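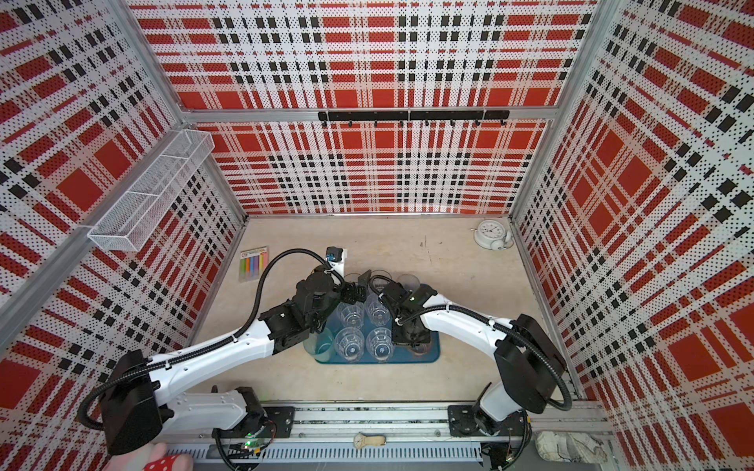 Friday, December 19, 2025
Annatjie Molefe, Haugland Community Kitchens

Progress report to Genbridge: water and dishwashing upgrade, second period

Work on the grant continued through November to the agreed scope. The replacement water heater was commissioned in the first week of the month and has held its set temperature at the rinse arm during every lunch service logged since. Of the 794 meals served on the busiest day of the period, none went out on disposable plates. The log sheets are held by Kiyoshi Chiba and can be supplied on request.

Metered water use per wash cycle has fallen, but the figure is not yet reliable. The old meter was left in line until the plumber returned, and the two meters disagree. We have used the lower-risk reading (the old one) in the attached table and will restate it next period if the new meter passes its check. 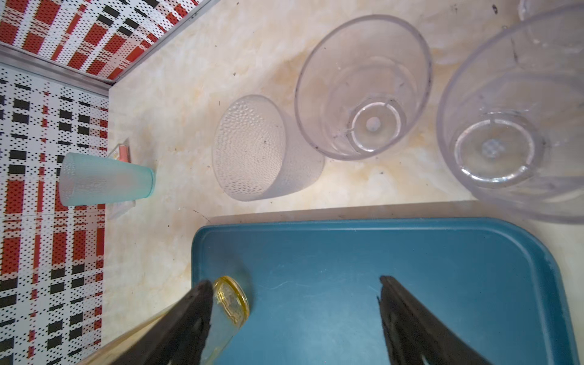 Breakage and replacement stock remain the largest variable cost in the program. Asuka Kobori has moved purchasing to a single order per quarter, 504 pieces in the latest, and crockery is now bought only in sizes that fit the existing racks. Plastic tumblers stay on the list for the children's sittings; the pale mint-green type with the dimpled surface is light enough to tip onto its side, as on the marbled counter, and staff have been asked to rack it under a weighted grid. Ceramic mugs will be kept for the adult sittings.

Staff training is behind schedule. Jovita Solís delivered 2 of the planned sessions, and the remainder were moved to the new year when the drain line had to be reopened. The cost of the drain work, $226, was met from contingency.

Variations to the budget are minor. The detergent dosing unit was quoted by Ivov and by Jusis; the Jusis unit was chosen on service interval, and the saving has been carried to the training line. No change to the total is requested.

Next period: meter check, remaining training, first full quarter of breakage data. Aoi Arai will be the contact for invoices while I am on leave.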